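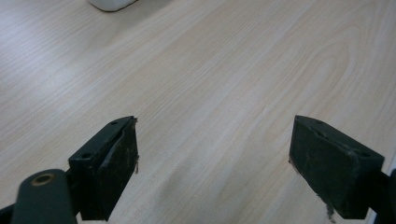 Light wood-grain tabletop, reading room, Tretside branch.

1/7 Tretside Library has completed the replacement of its reading room tables. The new tops have a pale beige tone and a flowing grain, with long curved loops on the right side of the section shown. The finish is a soft matte.

2/7 The previous tables were dark and highly polished. Readers told us that glare from the ceiling lights made it hard to use glossy books and maps. A lighter, duller surface was the request we received most often in the February survey, which drew 114 replies.

3/7 The tables were supplied by Nisbet and assembled on site over 4 days. The reading room stayed open during this time, with seating moved to the upper floor. We thank all patrons for their patience.

4/7 Care of the surface: please use the felt mats provided at the service desk under laptops, lamps and any item with a hard base. Covered drinks are permitted. Spills should be reported to staff, who have the correct cloths and cleaner. Please do not use hand sanitizer or alcohol wipes on the tabletops.

5/7 Tape, adhesive putty and sticky notes should not be applied to the tables. Groups that need to display large sheets may borrow weighted corner blocks from the service desk. A library card is required.

6/7 "The grain runs differently on every table, and patrons have already started choosing favorites," said Mogens Dalsgaard, Head of Reader Services. "We ask only that tables be left in their marked positions, as the floor outlets are set to match." Requests to rearrange the room for an event should be sent to his office in advance.

7/7 The old tables have been offered to the Zarkent Community Center, which will collect them on Saturday. The loading entrance on the north side will be closed to the public that morning until 11 a.m. Book returns may be made at the front entrance as usual. Questions about the new furniture may be sent by reply to this thread or submitted in writing at the service desk.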